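Sorting a Shared Dining Table: What Gets Kept, What Gets Thrown Out

Household Management Practicum, Group 4
Ashton Brunton, Angelica Soriano, Bronwyn Pryor, Alby Pirihi
Submitted December 17, 2023

1. Background

Our group picked the dining table as the subject of this project after the October planning session. The other groups took closets, refrigerators and entryways. A dining table is different because it is used for meals a few times a day and used as a shelf the rest of the time. Mail, medicine, takeout lids, receipts and snack wrappers end up there because it is the nearest flat surface to the kitchen.

We wanted to answer three questions. What kinds of things are left on a family dining table? How do people decide what to do with each one? Does a written sorting rule make that decision any faster?

2. Homes and method

We worked in four homes, which we call Homes A to D. Each of us was responsible for one home. In every home the table was left alone for a week and then cleared in one session. The person clearing it put each thing into one of four groups:

Return: belongs in another room and is in use.
Check: has to be read or opened before anyone can decide.
Recycle: clean packaging with no further use.
Trash: everything else.

We cleared each table twice, two weeks apart. The first time there were no instructions and people sorted the way they normally would. The second time they had a one-page sheet with the four groups written out. Ebony McPhee, our practicum supervisor, read the sheet before we used it and asked us to take out a fifth group, called "Maybe." Her view was that everything would go into it. We tested this in Home B and she was right, so the final sheet has four.

Across all the sessions we logged 716 items. Of these, 98 went into the Check group. We had expected this group to be much smaller.

3. What we found on the tables

Packaging was the largest category in all four homes. It included lids, wrappers, paper packets, bags and small boxes. Paper came second, mostly mail and school forms. Medicine came third, and this is the category we spent the most time discussing.

Medicine is a problem for a sorting rule because the container does not tell you at a glance which group it goes in. A bottle may be current, finished or expired. Somebody has to read the label, and sometimes the print is very small. In the first round, people tended to put medicine bottles back down where they had found them. In the second round the sheet told them to place all medicine in Check, and it was dealt with at the end of the session.

Lids caused a different kind of delay. A clear plastic lid with no container nearby looks useful. People held on to lids because the matching tub might be in the kitchen. In Home C, Angelica found a stack of lids in a drawer with no tubs at all. After that we added one line to the sheet: if the tub is not found by the end of the session, the lid goes in Recycle. 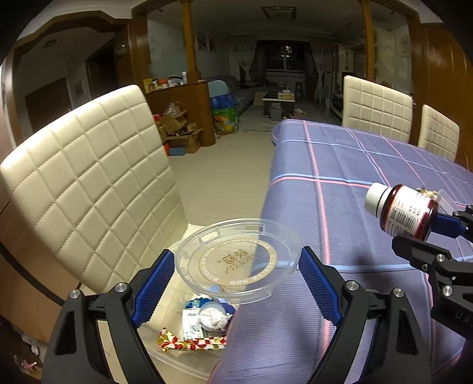
Figure 1. Dining table during sorting, with a clear plastic lid and a small medicine bottle. Items already discarded are on the floor beside the table.

The discard pile was another thing we had not planned for. Our sheet said what the groups were but did not say where to put them. Some people used bags or boxes, and some used the floor next to the table. A pile on the floor is quick to make, but it mixes Recycle and Trash together, so a wrapper, a tissue and a paper packet all have to be picked up and sorted a second time. When we timed this in Home A, the second sort took nearly as long as the first.

We also noticed that a tablecloth changes the way people work. On a bare table they pushed things into groups with the side of a hand. On a cloth the fabric moved too, so they lifted things one at a time. Bronwyn thought this made people look at each item more carefully. Alby thought it only made them slower. We did not collect enough data to settle it.

4. Results of the sorting sheet

The sheet helped in three of the four homes. In Homes A, B and C the second session was shorter than the first, even with a similar amount on the table. In Home D it was longer. The person clearing the table there stopped to read the sheet for almost every item, and said afterward that she would have been faster without it.

Fewer items were left on the table at the end of the second round in all four homes. We think this is the more important result, because an item left on the table has not been sorted at all.

5. Problems and limits

Four homes is a small number. All of them belong to people we know, and they knew we would be looking at the table, so some of them may have tidied during the week. One person admitted to this.

We were not consistent about what counted as one item. Ashton logged a bundle of mail as one and Angelica logged every envelope. We corrected this for the second round, but the first-round totals for Homes A and C should not be compared directly.

6. Changes we would make

Set out four containers before starting — any box or bag will do — and label them.
Start with packaging, since it clears space for everything else.
Keep medicine together and read the labels last, in good light.
Look for the matching tub before keeping a lid.
Shorten the sheet to half a page with larger type.

The revised sheet is in Appendix A and the item log is in Appendix B. Bronwyn has the handwritten tallies for Home B if anyone in the next group wants to check them.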